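Cent soixante-dix-huit fois « doit participer davantage »

17/06/2022

J'ai rendu mes appréciations de fin d'année hier soir, à une heure où les gens raisonnables dorment et où les professeurs de langues cherchent un synonyme de « bavard ». Il y en avait 178. Je le sais parce que le logiciel l'affiche en haut à droite, dans un petit rond rouge qui diminue d'une unité chaque fois qu'on valide, avec la mauvaise grâce d'un compteur de parking.

Pour ceux qui arrivent en cours de route : j'enseigne le français au collège Gillies, à Jostton, depuis assez longtemps pour que mes anciens élèves me vendent mon pain. Chez nous, les bulletins de juin ne servent à rien d'officiel. Les passages en classe supérieure sont décidés en février, sur la foi des bulletins de février, eux-mêmes rédigés en janvier par des gens enrhumés. Ceux de juin partent dans les familles, qui les lisent dans la voiture, sur la route des vacances, et les oublient dans la boîte à gants avec les serviettes en papier. On y passe néanmoins trois semaines.

Le logiciel s'appelle Pilier. Il a remplacé l'ancien, qui n'avait pas de nom et qu'on appelait « le tableau ». Pilier accorde 200 caractères par élève et par matière, espaces comprises. À 201, il refuse d'enregistrer et souligne tout en rouge, y compris le prénom de l'enfant, comme si c'était lui qui dépassait. J'ai donc acquis en deux ans un style que je n'avais jamais eu en quatre années de lettres modernes. Plus d'adverbes. Plus de relatives. « Élève curieuse, écrit soigné, oral timide. Lire cet été. » On dirait un télégramme envoyé d'un naufrage.

La difficulté, c'est qu'une appréciation s'adresse à trois lecteurs à la fois. Il y a l'élève, qui cherche s'il va être privé de téléphone. Il y a les parents, qui cherchent si c'est de la faute de l'autre parent. Et il y a Elspeth Urquhart, notre directrice adjointe, qui relit tout et renvoie ce qui ne va pas, avec une pastille orange. Elspeth n'aime pas le mot « mais ». Elle considère qu'il annule ce qui précède, et je ne peux pas lui donner tort, vu que c'est précisément pour ça que je l'emploie. Il faut mettre « et ». Essayez donc. « Kieran a de réelles capacités et les dissimule avec constance. » Validé sans pastille. J'en reste un peu troublé.

Cette année, elle a ajouté une consigne : pas deux fois la même phrase dans une même classe, car les élèves comparent. Ils comparent, c'est exact. En février, trois garçons du fond avaient découvert qu'ils étaient tous les trois « un élément moteur », et ils s'étaient aussitôt constitués en moteur, avec le bruit. Pendant une semaine.

Mon collègue Blair Forsyth, qui enseigne la physique dans la salle voisine, a une méthode. Il possède une banque de phrases, accumulée depuis ses débuts, rangée par niveau et par degré d'exaspération. Il me l'a prêtée une fois. J'y ai trouvé « des résultats en accord avec le travail fourni », qui peut servir du premier au dernier de la classe sans y changer une virgule, et « un trimestre qui interroge », que j'ai recopié sur un bout de papier et gardé pour les grandes occasions. Blair termine ses bulletins le premier dimanche de juin et passe le reste du mois à tailler ses haies. Je ne lui en veux pas. Enfin, un peu, vers vingt-trois heures. 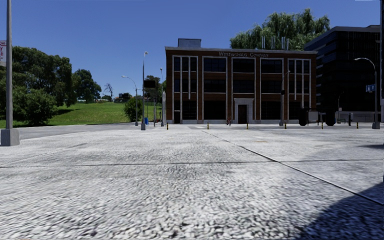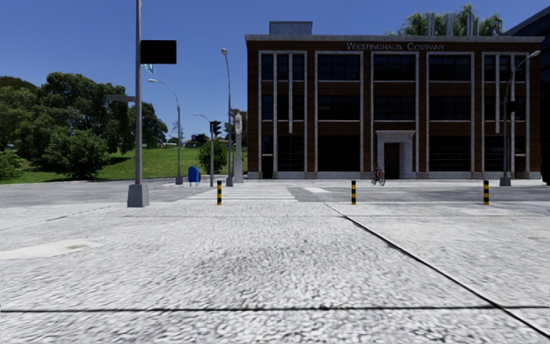
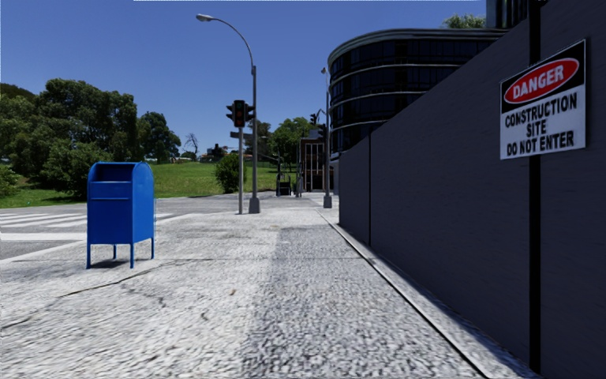
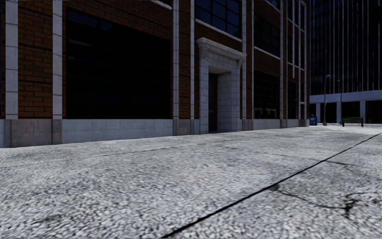

Vues de synthèse, sol gris clair au premier plan sur les quatre ; la boîte aux lettres bleue est sur la troisième.

Moi, j'écris tout à la main d'abord, dans un cahier, ce qui est idiot puisqu'il faut ensuite tout retaper. Seulement, devant le petit rond rouge, je n'arrive pas à penser à quelqu'un. Dans le cahier, je revois la personne. Je revois la petite qui a mis sept mois avant d'ouvrir la bouche et qui, en avril, a corrigé à voix haute mon tableau (un accord du participe, elle avait raison, j'ai prétendu que c'était exprès). Je revois le grand qui dort le lundi et dont j'ai fini par apprendre qu'il travaille au marché le dimanche avec son oncle. On fait comment, en 200 caractères, sans « mais » ? J'ai écrit : « A tenu bon toute l'année. Merci pour l'exposé sur les halles. » La pastille orange est arrivée dans l'heure : « Manque un objectif. » J'ai ajouté « Continuer. » Ça passait.

Pour la petite, j'en étais à 192 caractères quand je me suis aperçu que je n'avais pas mis son niveau à l'oral, qui est obligatoire. Il me restait huit signes. « Oral : A. » en prend neuf, avec l'espace avant les deux points et celle d'après. Je vous épargne la demi-heure qui a suivi. Une virgule y est restée.

J'ai retrouvé mes propres bulletins l'autre été, chez ma mère, dans une pochette cartonnée à élastiques. Mon professeur de mathématiques de quatrième y avait écrit, au stylo plume, d'une belle écriture penchée : « Rien. » Pas « rien à signaler ». Rien. Je me souviens que mon père avait trouvé ça assez complet. Celui de musique, lui, parlait d'un « enthousiasme à canaliser », et je joue toujours aussi mal de la flûte. Aucun des deux n'aurait franchi le bureau d'Elspeth.

On nous annonce pour la rentrée une nouvelle version de Pilier, présentée en réunion par une dame très aimable venue de Brandthorpe avec un pointeur laser. Il y aura des menus déroulants. On choisira un verbe, puis un domaine, puis un conseil, et la phrase se composera toute seule, déjà accordée au féminin s'il y a lieu. 10 verbes au choix. Blair a demandé si « interroger » en faisait partie. La dame a noté la question.

Il reste une semaine de cours, pendant laquelle il est convenu de ne plus rien enseigner et interdit de le dire. Je vais leur faire faire l'exercice à l'envers : chacun rédige mon appréciation à moi, anonyme, 200 caractères, espaces comprises. Les cinquièmes ont commencé ce matin. J'ai ramassé les feuilles sans les lire devant eux, ce qui m'a demandé un effort, et j'ai jeté un œil dans le couloir à celle du dessus.

« Bon ensemble et parle trop. »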